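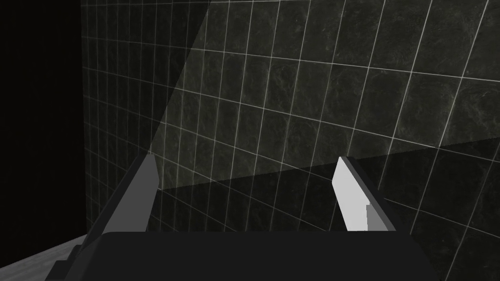 Eine Demonstration ist erst dann brauchbar, wenn jede Ansicht, aus der das Modell lernen soll, etwas enthält, woraus sich lernen lässt. In der Praxis wird das gern vorausgesetzt und selten nachgesehen. Die Handgelenksansicht zeigt die offenen Finger und dahinter dunkle Wandfliesen, sonst so gut wie nichts. Für die Prüfung der Fingerstellung reicht das. Ob ein Lernverfahren einem solchen Einzelbild entnehmen kann, wohin der Arm als Nächstes soll, bezweifeln wir, auch wenn die Produktseite zu Marnstead es anders darstellt.

Handbuch › Lernsysteme › Beispiele aufnehmen
April – Guangming Han
Suchbegriff eingeben … Suche

4 Demonstrationen in der Simulation aufnehmen

Der Abschnitt gilt für die Aufnahme mit Marnstead und dem Rekorder Cao. Vorausgesetzt wird, dass die Szene geladen ist und beide Arme auf die Bedieneingaben reagieren. Wer die Arme noch nicht zugeordnet hat, geht zurück zu Abschnitt 3.

4.1 Szene und Ansichten prüfen

1. Öffnen Sie die Kopfansicht und die Ansichten beider Handgelenke nebeneinander.
2. Schalten Sie die automatische Kontrastanpassung in der Vorschau aus. Sie wirkt nur auf dem Bildschirm und landet nicht in der Datei.
3. Fahren Sie beide Greifer in die Ausgangsstellung und öffnen Sie sie vollständig.
4. Vergleichen Sie die Fingerstellung im Bild mit dem Wert in der Statuszeile. Bei Abweichung gilt das Bild, bis die Ursache gefunden ist.
5. Kontrollieren Sie in der Kopfansicht, ob alle Gegenstände, die in der Aufgabe vorkommen, zu sehen sind.

Hinweis: Die Schaltfläche »Szene validieren« prüft lediglich, ob die Objekte geladen wurden. Ob ein Arm davorsteht, prüft sie nicht. Ein grüner Haken an dieser Stelle besagt also wenig. 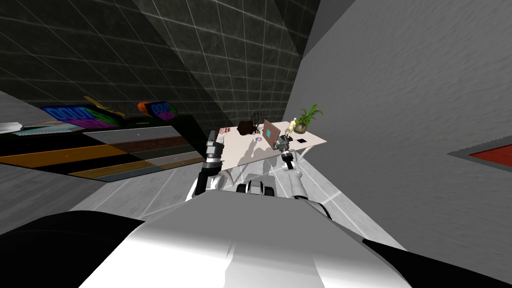

Abb. 2: Kopfansicht mit Torso, beiden Armen und Tisch; rechter Greifer nahe dem Laptop.

Die starke Neigung der Kopfansicht führt regelmäßig zu Rückfragen. Lassen Sie sie, wie sie ist, solange die Neigung in allen Episoden eines Satzes gleich bleibt. Ein nachträgliches Geraderücken der Bilder wird von Cao angeboten und von uns nicht empfohlen: Die gespeicherten Kameraparameter werden dabei nicht mitgeführt, und der Fehler fällt womöglich erst beim Training auf.

4.2 Episode aufnehmen

1. Tragen Sie die Aufgabe als ganzen Satz ein, zum Beispiel »Bewege den rechten Greifer zum Laptop«. Kürzel wie »Laptop re.« sind später kaum noch zuzuordnen.
2. Wählen Sie den aktiven Arm. Wenn beide Arme beteiligt sind, wählen Sie »beide«, auch wenn einer davon nur wartet.
3. Starten Sie die Aufnahme und halten Sie die Arme zwei Sekunden still.
4. Führen Sie die Bewegung in einem Zug aus. Korrekturen sind erlaubt, Pausen zum Nachdenken nicht.
5. Halten Sie am Ende wieder still und beenden Sie die Aufnahme erst danach.
6. Bewerten Sie die Episode sofort: »gelungen«, »misslungen« oder »unklar«.

Achtung: Ändern Sie während einer laufenden Aufnahme keine Einstellungen im Szeneneditor. Cao schreibt die neuen Werte in den Kopf der Datei und überschreibt damit die alten, die für den Anfang der Episode galten. Eine Warnung erscheint nicht.

Zu Schritt 6 noch eine Anmerkung. Marnstead bringt eine automatische Erfolgserkennung mit, die Episoden ohne Zutun des Bedieners als gelungen markiert. Wir haben sie in Cleltbridge mitlaufen lassen und von Hand nachgeprüft. Von fast 13 Stunden Material haben wir am Ende keine einzige Bewertung ungesehen übernommen. Die Erkennung vergleicht Abstände, und ein Greifer, der dicht neben einem Gegenstand steht, hat ihn deshalb noch lange nicht gefasst. Verwenden Sie die Funktion allenfalls zum Vorsortieren. 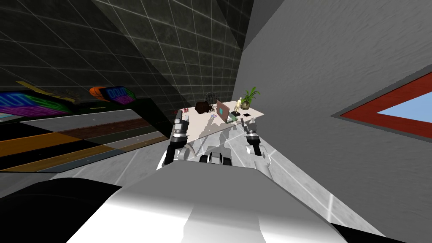
Shahzad Siddiqui hielt uns dazu entgegen, dass die Bewertung von Hand auch nicht besser sei, sobald mehrere Leute bewerten und jeder unter »gelungen« etwas anderes verstehe. Man solle lieber eine schlechte Regel haben, die immer gleich angewendet werde, denn deren Fehler könne man wenigstens herausrechnen.

Der Einwand ist berechtigt, jedenfalls zur Hälfte. Herausrechnen lässt sich ein Fehler nur, wenn man ihn kennt, und dafür muss doch wieder jemand die Episoden ansehen. Wir bleiben bei der Handbewertung und schreiben die Regel dazu:

– Legen Sie vor der ersten Episode schriftlich fest, wann die Aufgabe als erfüllt gilt.
– Lassen Sie eine Stichprobe von zwei Personen getrennt bewerten.
– Episoden mit abweichendem Urteil erhalten »unklar« und bleiben aus dem Trainingssatz draußen.

4.3 Abwechslung in den Satz bringen

Die Anleitung zu Destard rät, eine Szene durch zufällige Änderungen der Beleuchtung und der Oberflächen »beliebig zu vervielfachen«. Beliebig ist daran nicht viel. Bleiben Laptop, Figur und Topfpflanze immer an ihrem Platz, dann lernt das Modell unter Umständen die Plätze auswendig und schaut gar nicht mehr hin – egal, welche Farbe die Wand hat.

1. Verschieben Sie vor jeder neuen Episodengruppe die Gegenstände auf dem Tisch, auch die unbeteiligten.
2. Beginnen Sie mit verschiedenen Armstellungen.

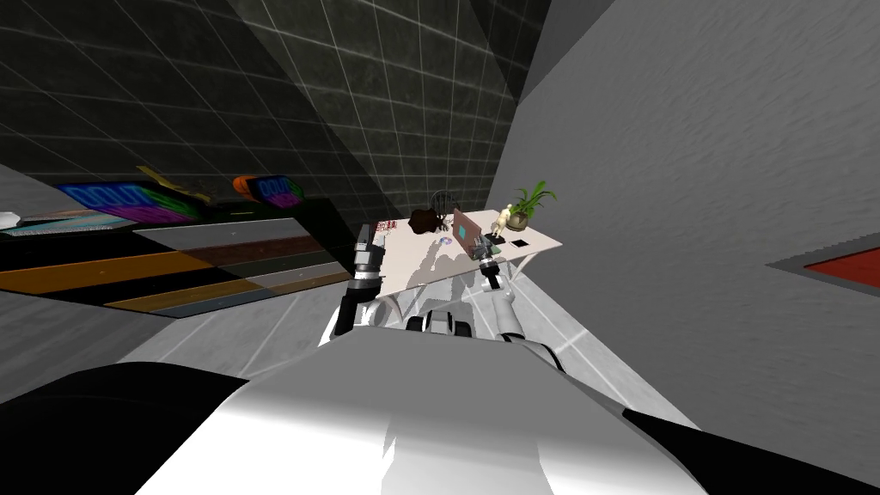

3. Notieren Sie die Ausgangslage im Feld »Szene«. Die laufende Nummer allein genügt nicht, sie wird beim Export neu vergeben.
4. Ändern Sie Licht und Oberflächen erst, wenn die Lagen ausreichend gestreut sind. Die Reihenfolge ist Absicht.
5. Behalten Sie zwei Ausgangslagen zurück, die in keiner Trainingsepisode vorkommen. Mit ihnen wird später geprüft.

Achtung: Der Schalter »Prüfsatz automatisch bilden« zieht einzelne Bilder aus allen Episoden. Benachbarte Bilder derselben Bewegung landen dann teils im Training, teils in der Prüfung, und das Ergebnis sieht hervorragend aus. Schalten Sie ihn aus und trennen Sie nach ganzen Episoden.

4.4 Export

Exportieren Sie zuerst eine einzelne Episode und spielen Sie sie in Marnstead wieder ab. Laufen Bild und Gelenkwerte auseinander, stimmt meist der Zeitstempel der Handgelenksansicht nicht; die Korrektur steht in Abschnitt 6. Die Rohdaten werden erst gelöscht, wenn der Export des ganzen Satzes auf einem zweiten Rechner geöffnet wurde.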